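How to Oil a Wooden Cutting Board
Updated Sep 11, 2024
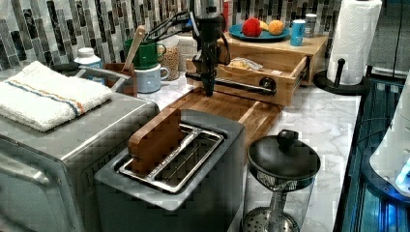 A wooden cutting board on a marble counter.

A board that looks pale or feels rough needs oil. The job takes about 12 minutes of work, plus a night of waiting.

You will need food-grade mineral oil, a clean cotton rag and a sheet of fine sandpaper. I use the Umura oil, but any plain mineral oil from the drugstore works. Skip olive oil - it goes rancid.

Wash the board with dish soap and warm water, both sides, and stand it on edge until fully dry. Overnight is best.

Sand rough patches lightly, going with the grain. Wipe off the dust with a barely damp rag and let the board dry again.

Pour a little oil in the middle and rub it out to the edges. Do the other side, then the ends, which soak up the most. Leave it overnight and wipe off whatever is still on the surface in the morning.

New boards want 2 coats in the first week. After that, once a month is enough for most kitchens. From November on, when the heat is running, I do mine more often.

Never put the board in the dishwasher or leave it in the sink.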